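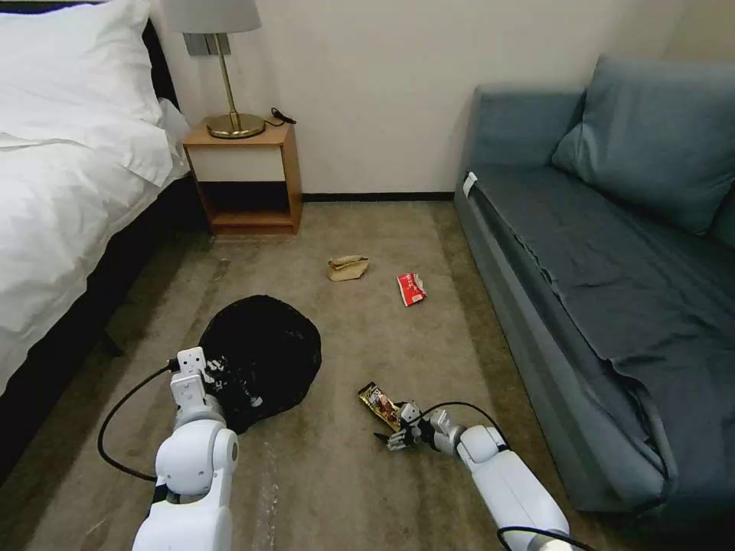

Ramassage de déchets au sol par le robot à deux bras, épreuve « Chambre » du concours Cateo.

L'équipe étudiante Nuvemley a été retenue pour la finale du concours Cateo, consacré à la robotique de service. L'épreuve « Chambre » demande à un robot à deux bras de débarrasser la moquette des emballages et papiers qui s'y trouvent, sans déplacer le mobilier.

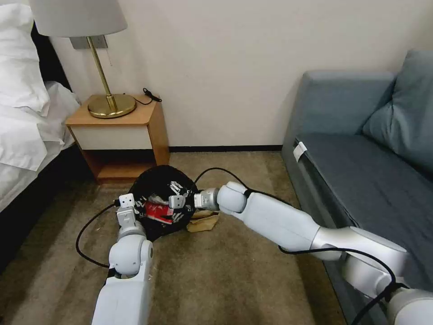
Les deux pinces du robot au-dessus de la moquette. Texte : Tania Dewan
Responsable pédagogique, atelier de robotique Jayasinghe

Les 4 membres de l'équipe ont consacré le semestre à la coordination des deux pinces — l'une maintient le bord du sac, l'autre saisit les déchets. Leur dossier technique comprend 331 essais commentés. Le jury a salué la rigueur de ce travail et attribué au projet 1415 points. La finale se tiendra en décembre à Gandberg. Les établissements souhaitant y assister sont invités à s'adresser au secrétariat de l'atelier.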